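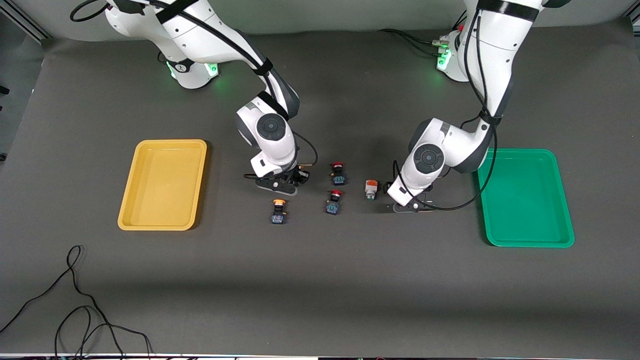
Changes to the Luduven Hand Cream Range

Luduven hand cream will be supplied in a new 30 ml tube from February. The present tin will remain on sale at the Wastulbridge shop until stocks are finished, and 490 tins are still held there. Customers who prefer the tin are advised to order early.

The recipe is unchanged, with one exception. The lavender cream will now be made with oil from Koller, our existing supplier of rosemary and mint. Its scent is a little lighter than before — those who found the earlier cream too strong may wish to try it again.

The unscented cream continues as usual and is also available in a 200 ml pump bottle for kitchens and washrooms. Trade customers may order refills in pouches of 800 ml through the Jevley depot. Empty pump bottles should be rinsed and dried before refilling.

As with all our creams, a small amount should be tested on the inner arm before first use. Full lists of ingredients are available from the shop on request. The shop is closed on Sunday.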